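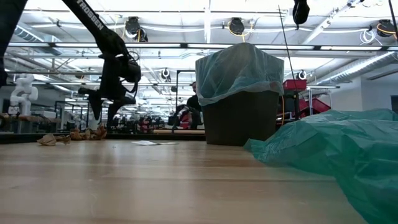

What does the term "basis weight" mean for a sheet material? It is the mass of one unit of area, normally given in grams per square meter.

Chapter 4. Weight, Thickness and Density of Sheet Stock

Rasha Semaan and Yatziri Rosales
January 2019

Print this page | E-mail this page

Paper, board and film are bought by mass but used by area. Basis weight connects the two. A square specimen 100 mm on a side has an area of 0.01 square meter, so its mass in grams is multiplied by 100 to give the basis weight.
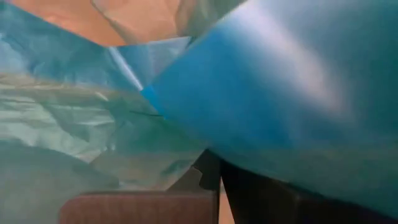 Thickness is measured separately, under a stated pressure, on a single sheet. Dividing basis weight by thickness in micrometers gives apparent density in kilograms per cubic meter, once the result is multiplied by 1,000. A board of 556 grams per square meter with low apparent density is called bulky. Section 4.1 covers specimen cutting; Section 4.2 covers moisture conditioning.

This site uses cookies. By continuing to browse, you accept their use.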